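Flostell Family Water Filter

Katuto Relief Supplies > Household water > Gravity filters

The Flostell is the filter we send out more than any other, and we never get tired of talking about it! It's a gravity filter for households that have had to leave home, or whose well or tap can't be trusted any more, and it needs no power, no pump and no chemicals. You fill the top, you wait, and you draw clean water from the tap at the bottom.

We first stocked it after Jelle Wouters came back from a flood response with one strapped to his rucksack (scratched all over, still running well) and told us to drop the model we were selling. We tried it for a rainy season and he was right. The old one had a hose that kinked if you so much as looked at it. The Flostell has no hose at all, and the tap sits high enough to get a proper jug under it.

The top container holds 20 litres, so a family of five or six can fill it in the evening and have drinking water ready by breakfast. Flow is slow for the first couple of fills while the cartridge soaks through, then it settles down nicely. Throw those first two fills away, or use them for washing the floor.
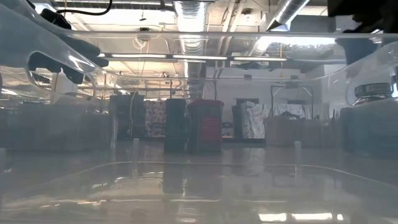
Cartridges are made by Mertens and fit every Flostell, old or new. Rinse the cartridge when the flow drops -- a soft cloth and a little filtered water will do it -- and please don't use soap, however grubby it looks. With fairly clear river or well water you can expect roughly 1000 litres between rinses. Muddy water will clog it much sooner, so let it stand in a bucket first and pour off the top.

Every filter comes with a picture leaflet that has hardly any words in it, which we love, and which has saved our partners a lot of translating. Spare taps and seals are packed in a small bag taped under the lid. Do look for it before the box goes on the fire!

Ordering for a programme

Filters are packed flat and nested, and a full pallet weighs 586 kg. We keep 900 filters ready at our Rondwood store for emergency orders, and those go out ahead of everything else. Larger orders for the July rains are best placed in spring. Tell us the destination and who is clearing the goods at the other end, and we'll prepare the packing list to match.

Also in this range: spare Mertens cartridge, tap and seal kit, folding stand, jerrycan with screw lid.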